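Speaker notes: Painting tank platoons without losing your mind
Madhu Maurya, Prestton Wargames Club, 16 July 2021

(Have water. Don't start until the back row has sat down.)

Hello everyone, thanks for coming up all those stairs. I'm Madhu, I've been building small tanks for longer than I've been able to drive, and tonight I want to talk about getting a whole force on the table when you've only got evenings to do it in.

Quick show of hands: who's got a box at home they haven't opened? Right. Keep your hand up if it's more than one. Yes, me too (and my other half is not to be told).

My own project was a Sherman company for the Lulden weekend, which we'd all agreed to back in April. I had 8 sprues of tanks, one bag of crew figures and a very optimistic plan. I'd promised Sachdeva's table a full company, and what turned up on it was two platoons and an apology.

PART ONE - BUILDING

I build in batches of three or four. Any more and I get bored and start gluing the bogies on backwards, and you can pass the backwards one round, it's the one with the red dot underneath. Please give it back.

Clean up the track runs first. If you only scrape one mould line, scrape the one along the barrel, as everybody looks at the barrel. Leave the turrets loose. I put a magnet in the hull and one in the turret, and I mark the top face with a pen before I glue, every single time, after the evening I did five upside down and had a platoon whose turrets jumped off when you put them near the hulls!

(Pause for the magnet demo. If it sticks to the watch, just carry on.)

Commanders stay off until the very end. Put them on a bit of cork, paint them there, drop them in the hatch. I only do commanders for the platoon leaders, so I can find them across the table.

PART TWO - PAINT

Olive drab. We could argue about olive drab until they lock the building, so let's not. Mine's a dark green-brown spray, then a lighter version of the same thing brushed over the upper surfaces, and I go a good bit lighter than feels sensible. Small tanks look nearly black from three feet away if you don't.

Then a brown wash in the recesses. Wait for it to dry properly. I mean go to bed. Gloss varnish only where the decals will go, decals on, a bit of softener, then matt over the lot. My Grivance display board has 156 decals on it and I'd say the last twenty are the straight ones.

Mud last of all. Pick one mud for the army and use the same mud on the bases of your infantry, it ties everything together even when your greens have wandered a bit between batches (mine have).

PART THREE - KEEPING GOING

I keep a notebook. One line an evening, even if the line is "undercoated two, watched telly". My current army list is 2,161 points, and I got there on something like forty minutes a night. If I miss a week I don't try to catch up, I just start the next line.

And play with them half finished. Our group's rule is undercoat and one colour and you're allowed on the table. I played a 600 point game with bare green Shermans and lost it quite happily.

(Questions. Someone will ask about airbrushes. I don't own one, point them at the table by the door.)

Last slides:

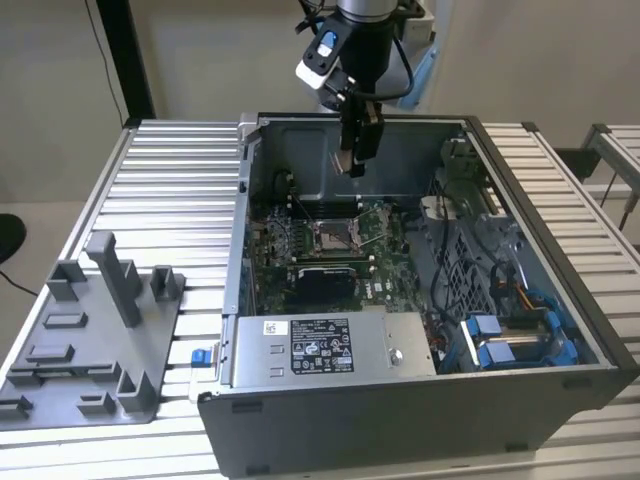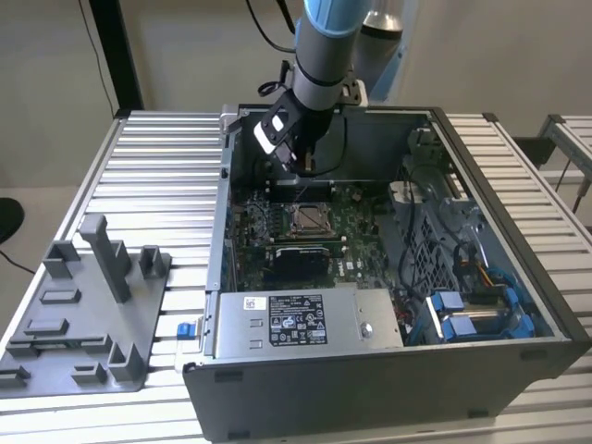
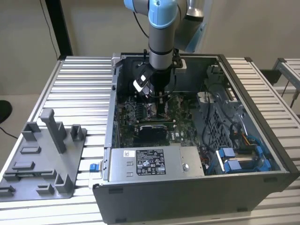
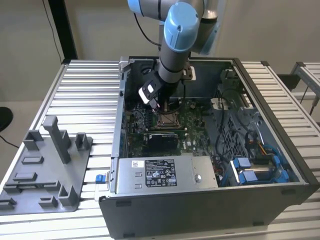
Slides 21 to 24: desktop PC on its side, side panel off

Recent talks
- Hedges, walls and bocage on a budget
- Basing infantry for small-scale games
- Reading an army list for the first time
- Winter whitewash that looks worn

We use cookies to remember your settings and count visits. By carrying on you agree to this. Accept | Change settings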